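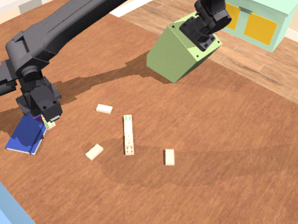

Tiles and a blue book on the big table

From: Tianyou Tang
To: Clidora list
Date: 2022-09-28
Subject: Re: blocking and the 100 rule (was: house rules, again)

Sorry for slow reply, on a train, signal coming and going, so this will be in bits.

Quoting in chunks as there was a lot in it.

> Hi all. We had the same argument at Koltier again last night and I'd
> like the list's view before it comes round a third time. Four players,
> double six set, partners, playing to 100. East can't go, knocks, West
> can't go either, and it turns out North had a playable tile and knocked
> anyway. Found out three turns later. By then the hand was blocked.
> Half the room said redeal, half said North's side forfeits the hand,
> and one person said it was perfectly legal.

Forfeit the hand. No redeal. We used to redeal at the Julance club and it was a disaster, people with a bad hand would suddenly "discover" they'd knocked wrongly two turns back. Not accusing anyone. But it happened a lot more when the score was close, put it that way.

What we do now. If a false knock is noticed before the next player has put a tile down, no harm done, they play the tile and say sorry. If it is noticed after that, the hand stops, the other side gets every pip still held by all four, and that's that. No discussion about whether it was on purpose. You can't prove it and it only makes people miserable.

As for "perfectly legal", there are versions where you can pass with a playable tile. I grew up with one. My uncle's whole game was built on it. But you have to agree it before the first tile goes down, and if your sheet on the wall says you must play if you can, then you must play if you can. Does the Koltier sheet say that? I had a copy somewhere and can't find it. Could you post the wording.

> Second thing. Blocked hands in general. We count pips and the lower
> side takes the difference. The Ye people who came over in January take
> the lot, all four hands, to the lower side. Which is more usual?
> It changes the game a great deal. We had one where the difference was
> 2 and under their way it would have been most of a game.

Both are common, sorry, not a helpful answer. I've played in rooms that did one and rooms next door that did the other.

My own view is that the difference makes for a dull night. If a block only wins you a handful of points then there's no reason to go looking for one, and looking for the block is the best part of partner dominoes. You're counting sevens, I mean counting one suit, all seven of them, you know five are down, you've got one, and you're working out whether your partner has the last one from what he hasn't done. Take that away and it's just matching ends.

The lot to the lower side is how we play. It does mean games finish quicker. If that bothers you then play to 300 instead of 100, we tried that for the winter league and I liked it, though the slow tables didn't get through more than one game in an evening and there was some grumbling about the last bus. We've gone back to 100 for the ordinary nights and kept 300 for the league final only.

What to do if it's a dead tie on the pips. Worth writing down NOW before you need it. Ours is: nobody scores, the same person leads again. Ye give it to whoever didn't make the block, so you want to be very sure before you shut it. Quite like that one. It punishes carelessness a bit. We voted on it and it lost.

(tunnel)

Right, back.

> Third, and this is really a question for Tianyou. You said once that
> beginners should be taught to lead their heaviest double. One of our
> newer players has taken this as gospel and leads the double six every
> single time she holds it, even with no other six in her hand. Is that
> what you meant?

No! And I'm sorry if I said it like that, I probably did.

The heavy double is a burden, yes. It's twelve pips and it's hard to get rid of, there are only six other tiles it can go down against. So all else equal you'd like it gone. But if you lead it with no other six then you're asking for a suit you don't have, you may well have to knock on your own second turn, and worst of all you have told your partner a lie. He'll think you're strong in sixes. He'll protect sixes for you all hand, bless him, and it'll cost you both.

What I should have said: lead from your longest suit, and if you have the double in that suit lead the double. If you've two suits the same length take the one with the double. If you've got a double in both take the heavier. That's all. Three of one suit plus the double is a fine lead even if it's the ones.

If she holds the double six bare then she should wait for an open six and drop it the first chance she gets. Second turn, third turn, doesn't matter. Partner will understand a double going down early, everyone does it.

And tell her the first lead is a sentence, it's her saying something to the person opposite. Beginners like that idea I find. They stop thinking about their own seven tiles quite so much.

While I'm on beginners, two more things as I keep getting asked off list.

Doubles in general. Count how many you've been dealt. Five or more, lots of rooms let you call for a fresh shuffle, ours does, some make it six. Put it on the sheet. Don't leave it to shouting.

Table talk. None. No sighing, no drumming, no "well this is a nice hand". Hesitating is the difficult one, because if you've only one playable tile you tend to slap it down and if you have three you stop and think, and everybody at the table can read that. We ask people to take the same small pause each turn. No one manages it. But it's good to have asked, and it stops the very worst ones, the ones who hover a tile over one end and then the other with their eyebrows up at their partner.

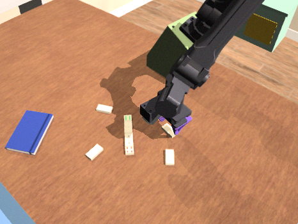

Which gets me to the shuffle, as someone else asked (forgot who, apologies). Face down, everybody's hands out of it except the shuffler, flat palms, big circles. The person who shuffles takes their tiles last. That's the one rule I'd keep if I had to throw away all the others. It costs you nothing and it closes off most of the funny business. Also shuffle for longer than you think. After a hand the tiles are lying in a line, matched end to end, so if you just push them about for a few seconds you get clumps and someone picks up five threes. People then say the set's unlucky. Set's fine. You didn't shuffle.

On sets. The Koltier post asked about replacements for the ones with worn pips. Please don't buy the very light ones. They slide, they stick up on each other during the shuffle, and if you knock the table the whole line walks. You want some weight and you want the backs plain. Any pattern on the back, any at all, and by the end of the winter someone will know the double five by its scratches without even meaning to. We retire a set when two people can name the same tile from the back. Had to do it twice now. The old ones go to the juniors, who can't see it yet or are too polite.

Someone also asked whether a cloth helps. Depends on the table. A cloth is kinder to the tiles and to the neighbours, and the older members hate it because they want the bang. I want the bang as well, a bit. We compromise, cloths on after nine.

> Last thing. Scoring. Are people still using paper? We've had two
> disputes this year where the sheet said one thing and both pairs
> remembered another.

Paper, yes, but two sheets. One per side, each keeps both scores, and you read them out to each other after every hand before the shuffle starts. Once the tiles are moving the score stands. It sounds fussy. It takes no time, and we haven't had a scoring row since. Well, one. And that was over somebody's handwriting.

We keep the sheets as well. In a box. We gave each game a number when the club started and I noticed last month we'd gone past game 1003 without anyone marking it, which is a shame, I'd have liked to do a cake. Going back through them is surprisingly nice. You can see people getting better. There's one pair who lost everything for most of a winter and then about the same time the sheets go quiet and tidy, and they're winning, and I remember that was when they stopped arguing after every hand. Might be a coincidence.

Also useful for handicaps if you ever want them. We don't do handicaps. Tried it once, starting the weaker pair on 20, and the weaker pair were insulted, so.

OK what else. Oh, the visit. If Koltier and Ye and us are going to do a three way day then we need one set of rules for it and we need it agreed well before. I'd propose, to be shot down:

Partners, double six, seven tiles each, nothing left over.
Must play if you can. False knock noticed late, hand lost as above.
Block, lower side takes the lot. Tie, no score, same leader.
Five doubles, you may ask for a reshuffle, before the first tile is led, not after.
Games to 100, best of three, final to 300.
Shuffler picks last.

I don't feel strongly about any of those execpt the last. If Ye want their tie rule I'd swap it for the doubles one. First leader of the match: highest double, turn about after that. And could we please decide whether the winner of a hand leads the next or whether it just goes round. We do winner leads, it's livelier, but I know Koltier go round and I can see it's fairer.

Replies to the list please and not to me, I lose things. Nearly at my stop.

Tianyou

PS to whoever asked, no, you don't have to knock with your knuckles. Saying "pass" is fine. But do say it loud enough for the far side, we've one member who whispers it and half the table sits there waiting for him to go.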